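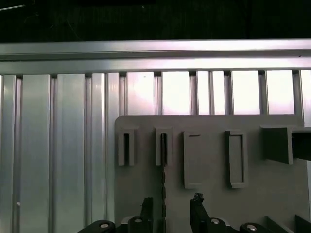
How many households has the flu and Covid vaccine outreach reached so far?

2734 households visited or phoned, against a target of 2000 for the whole grant period. So we are over, mostly thanks to Durkholm, where the housing office let us put letters in with the rent notices.

Progress since the last report

Durkholm — done. Second round of calls finished in December, follow-up for people who asked for a home visit still going.

Hastari — slower. Clinic lost its evening nurse and the walk-in hours went down to two evenings a week. We moved the phone team to mornings, which helped a bit. More older people pick up before 11 a.m.

Ezzat — only started. Leaflets were late from the printer, and the first batch had the old clinic number on it. Reprinted, no cost to the grant.

Test kits: all 2000 handed out. Could use more, requests are still coming in at the Hastari desk. Not asking for extra money at this point, just flagging it.

Problems

Booking system (Tusto) keeps dropping the second appointment when someone books for two people. Reported twice, no fix yet. We keep a paper list at the desk as back up, takes time but works.

Training: 50 callers trained, a few have left. Want one more short session before spring. Same trainer if she is availble.

Next

Finish Ezzat calls. Sort out evening cover in Hastari. Send the spending sheet — still waiting on one travel claim, will come seperately.

Veerle Mulder
Outreach lead

Last updated: January, 4:40 p.m.

Contact | © Hastari Community Health Outreach | Back to top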